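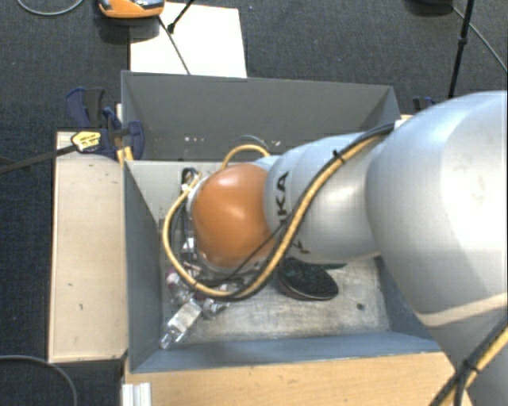 Qual é o prazo para devolver um artigo comprado na loja online da Trusstead?
O prazo é de 30 dias a contar da data de entrega indicada pela transportadora. Nas encomendas entregues em várias remessas, conta a data da última.

Como se inicia uma devolução?
Na área de cliente, em «Encomendas», selecione o artigo e o motivo. O sistema gera uma etiqueta em PDF, válida durante sete dias. Se a etiqueta caducar, é necessário anular o pedido e criar outro.

Quem paga os portes?
Os portes ficam a cargo do cliente, exceto em caso de defeito ou de erro no envio. Volumes acima de 30 kg exigem recolha agendada – o formulário é o 163, disponível na mesma página.

Posso devolver artigos sem a embalagem original?
Sim, desde que o artigo siga protegido e com todos os acessórios. As lâmpadas e os filtros da linha Vulter só são aceites selados.

Quando recebo o reembolso?
Até 14 dias após a comunicação da devolução, pelo meio de pagamento usado na compra. O reembolso pode ficar retido até à receção do artigo ou da prova de envio. Encomendas de valor superior a 1.000 € são verificadas manualmente.

É possível trocar por outro modelo?
Não há troca direta. Devolve-se o artigo e faz-se nova encomenda.

As compras de empresas seguem as mesmas regras?
Não. Aplicam-se as condições do contrato – em caso de dúvida, contactar Mareike Strobel, apoio a empresas, de segunda a sexta, das 9h00 às 17h30.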